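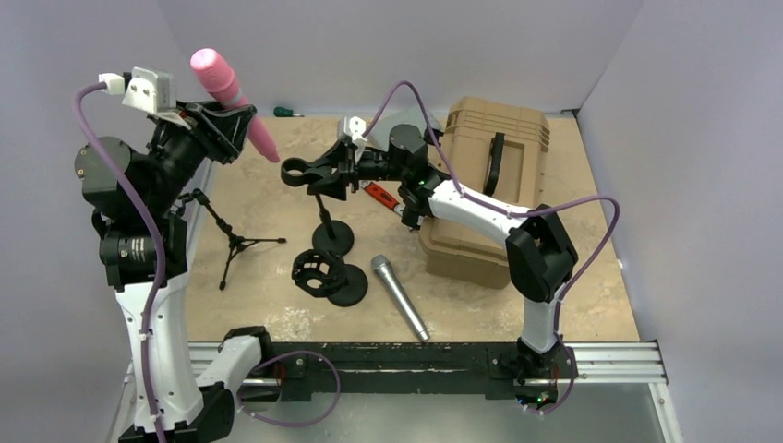

WITTON, May 2024 – The council wants to close our branch library on weeknights and says the numbers support it. I have read the numbers and I don't think they do.

The report counts loans. By that measure Witton is in trouble: 267 items went out after five o'clock over the whole of last winter, against 1035 during the day. What it leaves out is everyone who came in and borrowed nothing. My neighbour Delia Rivadeneira studied for her nursing exams at the back table three nights a week and never took a book home. She doesn't appear anywhere in the report.

Closing early would save 85 dollars a night. The council spent more than that on new signs for the car park, and most of us already knew where the car park was.

Marama Grimshaw, our ward councillor, has suggested keeping two late nights until September and counting people at the door. That seems fair to me. I would add the homework club and the printer queue, which on some evenings runs past the large print shelves.

Daytime hours suit people who are free in the day. Plenty of ratepayers finish work at half past five, and they pay for the building too. Submissions close at the end of the month – the forms are on the front desk, and for now you can still pick one up after tea.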